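4. Care labels and what people do with them

4.1 Background

Most work on household laundry starts at the machine. Load size, water, detergent, spin speed. We start earlier, at the label, as that is where the maker's last word to the wearer sits. Earlier survey work by Fourie and Hägglund in Korkby found that people say they read labels and then wash everything on one setting anyway. We wanted to know if that holds in a larger sample, and if the wording of the label makes any difference.

A label that is all prohibitions is common on cheap cotton tops. Do not bleach, do not tumble dry, do not dry clean. Small black type on white, several lines, easy to miss in a crumpled garment.

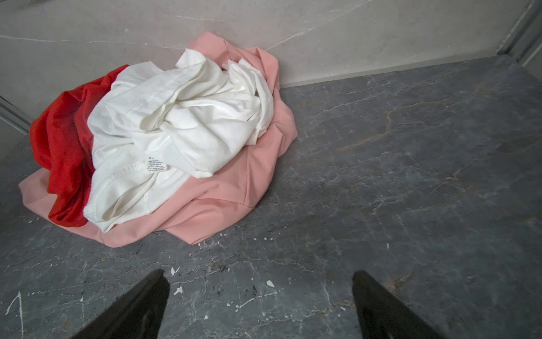 Respondents were reached through the Gedcombe household panel in August. 3,925 completed forms came back, one per household. The form had 44 items, of which only the label block is used in this section. Items on ironing were dropped - too many blanks, and the wording was poor (our fault). Translation of the form was checked by Sundqvist and Viklund separately and differences settled by phone.

4.2 Sorting before washing

Two habits came out of the open answers. Sorters, who split by color first and fabric second, if at all. And pilers, who keep one heap and pull from it until the drum is full. The groups are not clean. Many people sort in the winter and pile in the summer, or sort their own clothes and pile the kids'. We coded by what the respondent called their usual week.

Pilers were less likely to mention labels at all. When they did it was nearly always after something went wrong: a shrunk sweater, a white shirt gone pink. Sorters mentioned labels more, but mainly the temperature. Prohibitions were rarely recalled by either group, with one exception, tumble drying, which people without a dryer also recalled. We can't explain that well. Rebelo suggests they remember it from store tags, where the dryer symbol is often bigger. Possible, not tested.

Mixed heaps matter here. Reds next to whites, a knit on top of a plain cotton, is the case every advice leaflet warns against and also the case most pilers describe as normal. Figure 3 has a heap of mixed colors, a red cloth and a white cloth together with a pink one.

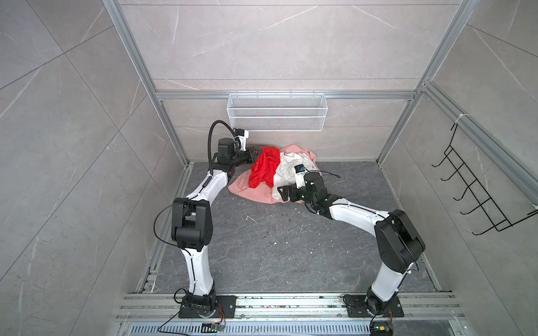

Figure 3. Mixed-color heap, unsorted.

4.3 Wording

For the wording question a subset of 1,000 households was sent one of two printed cards. Card A listed prohibitions only. Card B gave the same content as instructions (wash cool, hang to dry). Each household was asked a week later to write down what the card said. 98 cards were returned unreadable or blank and were left out.

Card B was recalled better, in both groups. The gap was larger for pilers then for sorters. Recall is not behavior, and we have no measure of what went into the drum. A follow-up with diaries is planned in Nygård, smaller sample, longer period.

One point on layout. Several people wrote that the label was "on the wrong side" or had been cut out because it itched. We did not ask about cutting and should have. If the label is gone after the first wear then the wording question is moot for that garment, and any estimate of label reading from household surveys - ours included - is going to run high. The Pindent clothing diary has a removal item that could be borrowed for this. Fourie is looking at wether the two forms can be merged without making ours even longer.

Age of respondent made little difference once household size was in. Details in the appendix, Table A2.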